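I caught the lab manager at Trondulier's Flirkatmont site over a very late coffee. She had spent the morning rewriting the house rules for robotic suturing practice, and she was in a mood to talk about them (lucky me!).

"People think the rules are about safety," she said. "Some are. Most of them are about making one session comparable to the next."

The rule book is called Lollura, and it began as a 2-page memo. It now has 60 rules, and I asked which one gets broken most. She didn't even pause. "Don't pull on the tissue to see the needle better. Move your view. Everybody pulls!"

Next on her list was needle handling. Lollura wants the needle held by the jaws and never dragged by its thread, and it wants the operator to stop whenever a tip goes out of sight. I said that sounded slow, and she laughed at me. "It is slow. Go slow, write down why you stopped, start again." 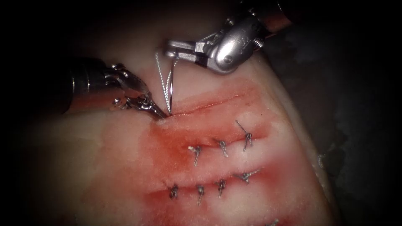
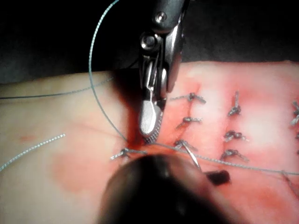 Suturing practice at Flirkatmont, with knots already tied in the pad in both views.

We got onto thread tails, which I had not expected to care about, but she's persuasive. The book asks for short ones, trimmed before the next stitch goes in. "A long tail gets caught in the next knot, and then you're grading a tangle," she said. Graders work from a sheet named Zein, one line per stitch, and they aren't told who was at the console.

So far the lab has 3,668 stitches graded that way. Of those, 139 went back for a second look when two graders disagreed, mostly over spacing. Her fix was to rewrite the spacing rule in plainer words. "If two careful people read it differently, I wrote it badly."

I wondered if any of this would carry over to other labs. She thinks the log sheet might, and the stop rule for sure, but she'd want them to argue with the rest. There's a new draft due in December, and she has already crossed out one rule of her own, a long one on how to label pads. "I couldn't follow it myself," she told me, and went off to refill her cup.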